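Murali Bhat
Thread: Wie ich mit Mahjong angefangen habe, mit 4 Fehlern, die ich gern früher gekannt hätte. Mein Deutsch ist nicht perfekt, ich bitte um Geduld.

1/
Meine Nachbarin Nilmini Kumarasinghe hat mich im März zum Spielen eingeladen. Ich kannte nur das Computerspiel, in dem man gleiche Paare wegklickt. Das richtige Mahjong ist etwas ganz anderes, es ähnelt eher dem Rommé.

2/
Erster Fehler: Ich habe jeden Drilling sofort gerufen. Dann liegt die halbe Hand offen und alle wissen, was man sammelt.

3/
Zweiter Fehler: Ich habe zu lange auf einen einzigen Stein gewartet. Besser ist ein Warten auf beide Seiten, zum Beispiel mit 4 und 5 auf die 3 oder die 6.

4/
Dritter Fehler: nicht auf die abgelegten Steine schauen. Das lerne ich noch immer. Nilmini schaut fast nur dorthin.

5/
Vierter Fehler: Punkte auswendig lernen wollen, bevor man eine Runde gespielt hat. Ich habe zwei Abende mit der Tabelle verbracht und alles wieder vergessen.

6/

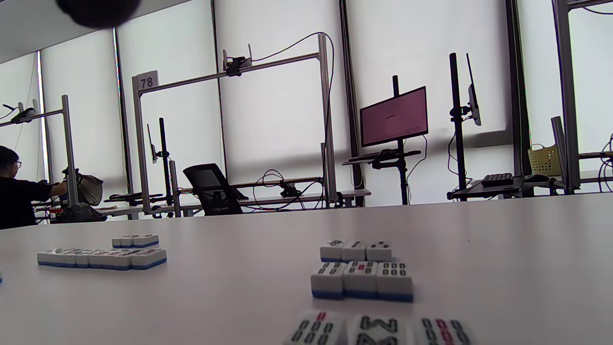 Spielt man am Anfang mit Blumensteinen?
Wir lassen sie weg, bis alle am Tisch die drei Farben und die Winde sicher erkennen.

7/
Nächstes Mal schreibe ich über das Zählen. Wer eine gute Tabelle auf Deutsch kennt, bitte schicken.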